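4. Lo que la gente guarda en la cocina: resultados y discusión

Entro ya en lo que me pidieron que contara cuando presenté el proyecto, que es qué pasa con los recipientes domésticos una vez que se acaba lo que traían dentro. En la sección anterior expliqué cómo recluté a los hogares y por qué descarté los del primer sondeo (demasiados conocidos míos, para qué engañarnos), así que aquí voy directa a las entrevistas y a los cuadernos.

4.1. El bote que no se tira

De los 800 cuadernos de cocina que repartimos en junio nos volvieron 726 en condiciones de ser leídos, y eso me sigue pareciendo una barbaridad. Yo esperaba la mitad, con suerte. Cada cuaderno pedía a la persona que anotara, durante una semana, cualquier recipiente que se vaciara en su casa y lo que hacía con él: tirarlo, lavarlo y guardarlo, darle otro uso enseguida o dejarlo por ahí «hasta ver». Esta última casilla la añadió Macarena Gaete a última hora, cuando las hojas estaban casi en imprenta, y menos mal, porque acabó siendo la más interesante de todas.

«Hasta ver» resultó ser una categoría con vida propia. La gente la usaba para cosas que no quería tirar pero tampoco reconocía estar guardando. Una participante escribió junto al bote del cacao: «está en la encimera desde el martes pasado, no estorba». Otra tachó «lavarlo y guardarlo», puso «hasta ver», lo volvió a tachar y dejó las dos casillas en blanco con una interrogación enorme. Adeel Niazi, que codificó conmigo los cuadernos, propuso llamar a esto reserva sin compromiso, y con ese nombre se ha quedado. Me gusta porque recoge algo que en la bibliografía sobre residuos se pierde bastante: entre el uso y la basura hay una temporada larga en la que el objeto sigue en casa sin que se haya decidido nada sobre él.

Al principio yo tenía la teoría de que lo que se guardaba era lo bonito. Me había hecho la idea de un armario lleno de latas con dibujos antiguos, ya saben, la típica lata de galletas que dentro lleva hilos y botones. Pues algo de eso hay, pero muchísimo menos de lo que pensaba. En las entrevistas, la palabra que salía una y otra vez era «cierra». Cierra bien, cierra fuerte, todavía cierra. Un bote feo con buena tapa sobrevive a tres mudanzas, y una lata preciosa con la tapa abollada acaba fuera en cuanto alguien hace limpieza.

4.2. Tamaño, tapa y sitio

Intenté ordenar los motivos que daban los participantes para conservar un envase y me salieron montones que se pisaban unos a otros. El tamaño importa, claro, pero importa en relación con el armario de cada cual. Una señora con una despensa de las de antes guardaba bidones enteros —«para las castañas», me dijo, aunque reconoció que hacía años que no compraba castañas— y en cambio un matrimonio joven con una cocina mínima había ido eliminando todo lo que no cupiera en una balda concreta. Medían los botes contra esa balda antes de comprar el producto. O sea, elegían el café por el bote y el bote por la balda. Me dejó pensando varios días.

Lo del sitio tiene otra vertiente, y es que los recipientes cambian de habitación con mucha facilidad. Empiezan en la cocina y terminan en el lavadero, en el cuarto de los niños, en el garaje, debajo del fregadero. El recorrido casi siempre va en la misma dirección: de estar cerca de la comida a estar lejos. Una vez que el bote ha tenido dentro tornillos o pinzas, ya no vuelve a la despensa, por mucho que se lave. A esta regla solo le encontré excepciones en casas donde vivía una persona mayor sola, y ahí prefiero no sacar conclusiones con tan pocas entrevistas.

Conviene hablar también de los vasos. En el diseño original los cuadernos no los contemplaban, porque un vaso no se vacía en el sentido en que se vacía un envase, y me parecía que iban a enturbiarlo todo. Los participantes los metieron igual. Vasos de plástico de alguna fiesta, vasos que venían con una crema de untar, vasos medidores que habían perdido las rayas. Adeel quería eliminarlos de la base y yo también, lo confieso, hasta que nos fijamos en que aparecían sobre todo en las notas libres y casi siempre al lado de un bote grande. El bote guarda y el vaso saca: arroz, pienso, detergente, tierra para macetas. Van en pareja. La gente los anotaba juntos porque juntos los tiene, y separarlos en la tabla habría sido una manía nuestra.

Repasé entonces las notas buscando solo esas parejas y me encontré con costumbres muy asentadas. Hay quien deja el vaso dentro, hundido en el arroz. Hay quien lo pone boca abajo encima de la tapa y se enfada si otro miembro de la familia lo deja de otra manera. En una casa llevaban tanto tiempo midiendo el pienso del perro con el mismo vaso que, cuando se rajó, no sabían cuánto comía el perro. Tuvieron que llenar el vaso rajado con el dedo puesto en la grieta y pesar lo que había.

4.3. Marcas, etiquetas y nombres

Otra cosa que me sorprendió fue lo poco que duran las marcas en la memoria y lo mucho que duran en la conversación. Varias familias llamaban al bote por el nombre del producto original años después de haber arrancado la etiqueta. «Pásame el Figueroa» quería decir pásame la harina, y la harina era de otra casa desde hacía muchísimo. Con Tostar pasaba lo mismo, solo que ahí el bote ya ni era el de Tostar: se había roto, lo habían sustituido por otro cualquiera y el nombre había saltado al nuevo como si tal cosa. En cambio Arneletti y Flarkidix, que venden recipientes vacíos y se gastan lo suyo en que tengan un aspecto reconocible, apenas salían mencionados por su nombre. A esos la gente les decía «los buenos».

Sobre «los buenos» podría escribir otro artículo entero. Se compran en juego, se reservan para cuando haya orden y mientras tanto se usan los otros. Macarena tiene la hipótesis de que el envase reutilizado da permiso para equivocarse: si se mancha de cúrcuma no pasa nada. El comprado hay que cuidarlo. No tengo datos para defender esto con la firmeza con que lo defiende ella, pero lo dejo apuntado porque encaja con bastantes comentarios de las entrevistas y con lo que veo en mi propia cocina (donde «los buenos» están apilados y con polvo).

4.4. El desgaste como información

Pedimos además a los participantes que valoraran el estado de cada recipiente conservado, con una escala muy simple. Roughly sería la palabra inglesa para lo que hicimos; en castellano, a ojo. Aproximadamente 75 cuadernos traían esa parte rellenada con detalle suficiente para trabajarla, y el resto ponía «bien» o «normal» de arriba abajo. No les culpo, la escala era un rollo.

Pero esos pocos cuadernos dicen cosas valiosas. Los roces no se vivían como un defecto. Un bote rozado por fuera era un bote que se usaba, y varios participantes distinguían con mucha precisión entre lo que estaba viejo y lo que estaba sucio. Lo viejo se tolera y lo sucio no, y la frontera la pone cada casa donde quiere. Me acuerdo de un señor que defendía con verdadero entusiasmo un bote lleno de motitas oscuras —«eso no es suciedad, eso es del roce»— mientras su hija, detrás, me hacía que no con la cabeza.

Con las superficies donde se apoyan los recipientes ocurre algo parecido, aunque lo estudiamos de refilón. Las mesas y encimeras claras salían mucho en las conversaciones. Se elegían porque daban luz, y luego se pasaba uno la vida mirándoles las marcas. También las paredes: la rayita que dejó una silla, el golpe de cuando se subió la nevera. Una participante se sabía de memoria todos los desperfectos de la pared de su cocina y los iba señalando como quien enseña un álbum. Macarena sugirió incluir esto en la siguiente fase y creo que tiene razón, porque el recipiente y su sitio se gastan a la vez, y hasta ahora los hemos mirado por separado.

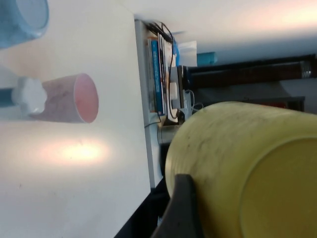
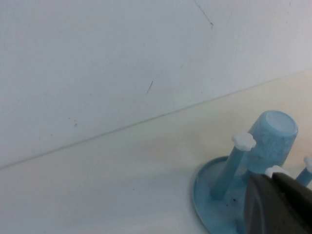

Figura 2. Recipiente cilíndrico amarillo con marcas de uso y vaso azul claro translúcido (primera imagen); pared blanca con pequeños desperfectos y tablero claro (segunda imagen).

4.5. Lo que no me cuadra

Termino esta sección con lo que me queda pendiente, que no es poco. La semana de registro fue corta. Un bote grande puede tardar meses en vaciarse, de modo que los cuadernos recogen sobre todo envases pequeños, de los que se acaban rápido, y los grandes nos llegan por las entrevistas. Son dos clases de datos muy distintas y las he mezclado más de lo que me gustaría. Adeel ha recalculado las tablas separando ambas fuentes y las proporciones generales aguantan, pero la parte de los trasvases de una habitación a otra descansa casi entera en lo que la gente me contó de palabra, con lo que eso supone.

Tampoco sé qué hacer con junio. En algunas casas ya se estaban haciendo maletas y se notaba en las anotaciones: más cosas a la basura, menos «hasta ver». Si hubiéramos repartido los cuadernos en pleno invierno quizá la reserva sin compromiso habría salido todavía más grande. Para la próxima ronda quiero dejar el cuaderno colgado en la puerta de la nevera una temporada larga, sin casillas, y que cada cual escriba cuando se acuerde.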